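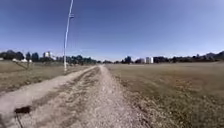 4. Recording a drive on the gravel track

1. Set the rover on the right-hand lane and wait for Podport to find it.
2. Start a new run and drive by hand, nice and steady. I like 40 seconds per run (longer ones are a pain to trim).
3. Stop, save, and tag the lane you drove. Please do tag it!
4. Repeat until you have 20 good runs.
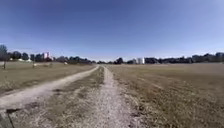

Fig. 4-2. Two tracks with dry grass between them, meeting far off near the horizon.

Note: I keep my wobbly runs too, tagged "recover", so the model sees how to get back on line.

Caution: don't swap lanes mid-run. Save first, then start again.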